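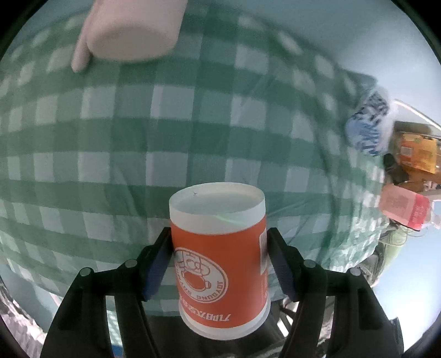

**Can I put paper cups in the blue cart if I rinse them first?**

Please keep them out, even clean ones. Most paper cups have a thin plastic lining that the mill in Makberg can't separate from the fiber, so they go in the gray trash cart along with used napkins and paper plates.

We have had that question more than any other since the new carts went out in February, and the answers below cover the rest of what people in Clorkville have been calling about.

**Pickup days.** The east side stays on Friday. Carts need to be at the curb by 6 a.m. with the lid opening toward the street. Leave an arm's length between carts, and more than that if you park near them. If your street was missed, call the office before noon the next working day and we can usually send the truck back. After that it waits for the next round.

**Pizza boxes.** Tear off the greasy part and put it in the trash. The clean part can be recycled. A few spots of grease are fine.

**Glass.** Glass still goes to the drop-off on Madska Road and not into the cart. The green bin there was replaced last month and the opening is now on the side facing the fence. Lids can stay home with your scrap metal, or go in the tub next to the bin.

**Plastic bags.** These wrap around the sorting belt and stop the line. Don't bag your recycling. Tip it in loose and take the bag back inside.

**What it costs.** The mill charges us when a load has too much trash in it. We paid an extra $916 for loads in the first quarter, and $620 of that was for a single truck that had a garden hose and several bags of diapers in it. Ingegerd Solheim, who keeps the route books, would like that money to go toward a second cardboard container at the drop-off.

**Cart sizes.** So far 416 households have asked to trade the large cart for the small one. We are out of small carts until the next delivery. Leonie Schmieder has the waiting list, and you can add your name by phone or at the front desk. You don't need to bring the old cart in. We will swap it at your curb and leave a tag on the handle with your new number.

**Yard waste.** Leaves and grass can go in paper sacks beside the trash cart through the end of the season. Branches should be tied in bundles you can lift with one hand. Stumps and dirt are not accepted.

Loïc Lemaire is still looking for a home for the old 18-gallon tubs. If your school or garden club can use a stack, leave him a message at the office.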